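Speaker notes, Friday afternoon slot, the one after lunch
Talk: Who signs off a clinic website?

Open without the slides. Ask for hands up: who has read the "our treatments" page of a private clinic to the end? Wait. Put own hand up. Say I was paid to.

Slide 1. Title. Thank Þórey Frandsen for the invitation and for moving me off the 9 o'clock.

Slide 2. What we did. Bjartur Lauritsen and I read the treatment pages of 200 private women's health clinics between us. We wanted to see how they describe menopause care, and in particular what they promise about hormone testing. Bjartur took the ones with stock photos of beaches. I took the ones with pebbles.

Slide 3. The number. 43 of them sold a "hormone balance panel" without saying what would change once you had the result. Pause here. For most women over 45 with the usual symptoms, a blood test isn't needed to diagnose menopause. You can be told this free of charge by a GP, if you can get one on the phone.

Slide 4. Language. Read out the three phrases, slowly, straight face:
"reclaim your inner rhythm"
"your hormones, decoded"
"a journey bespoke to your biology"
If anyone laughs, carry on. If they don't, carry on faster.

Slide 5. Hedegaard and Wallent. Two pages side by side. Hedegaard gives the price, the name of the doctor and a line saying who shouldn't book. Wallent gives you a form and a callback. I filled in the form in August. They are very keen callers. Don't do the impression of the receptionist, she was only doing her job and it went badly in Okislow.

Slide 6. Who checks? The advert rules cover claims on a website. The care regulator covers the care. The professional body covers the doctor, where there is one. Draw the three circles on the flipchart and point at the bit in the middle where they don't meet. If the pen has died, use hands. 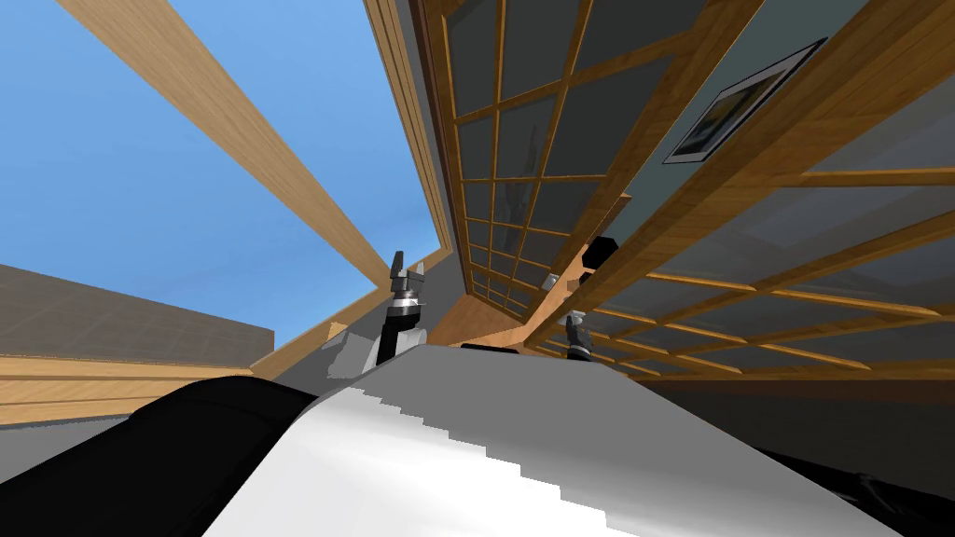

Slide 7. What a decent page would say. Price before the form. Name and registration of whoever reads the result. What the test can't tell you. Mudeo rewrote theirs after we wrote to them, and it now runs to 8 short paragraphs. They say bookings held up. I have only their word for that, so say so.

Slide 8. What I'm asking for. A plain statement of clinical need next to every paid test. Same size type as the price. Someone will say patients are free to spend their money as they like. Agree with them, then ask what they'd want to know first.

Likely questions:
Did we speak to patients? No. Next study, if funded. We've asked for enough to survey 1,000.
Are we against private clinics? No, see Hedegaard.
Will we publish the list? Lawyer has it. Smile, move on.

Finish by ten to three, Þórey needs the clicker back.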